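Putting away the winter coat with a fur collar

When the cold is over, I do not hang my coat in the closet directly. First I lay it on a bed or sofa, on top of a soft blanket.

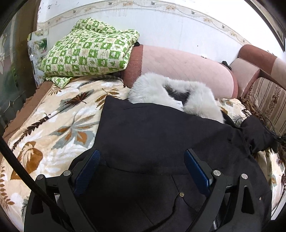
The blanket helps, the coat does not slide so easily and the buttons do not scratch anything. Spread it wide and look at the whole cloth before you fold.

Check the buttons and snaps one by one. If one of them moves too much, sew it now, in August you will not remember which one it was. For a zipper that goes hard, rub a dry piece of soap on the teeth and move it a few times.

A black coat shows every hair and dust. I brush it from the collar down, always in the same direction. For small marks I mix 200 ml of lukewarm water with two drops of wool soap (I use Lepik, any mild one is good) and press with a white cloth. Do not rub, the place can become shiny.

The collar I treat separately. If it comes off, take it off. Shake it outside and comb it very softly with a wide comb. White fur can become yellow in plastic, so I keep it in a cotton pillowcase. Real fur should not be washed at home. In Plisdale the cleaner takes it for a small price, please ask in your town.

To fold, put the sleeves across the back with a towel inside each one, then fold the coat once at the waist. My box from Brendby is 57 cm long and it fits one coat well. Nothing heavy goes on top.

Updated 29/03/2025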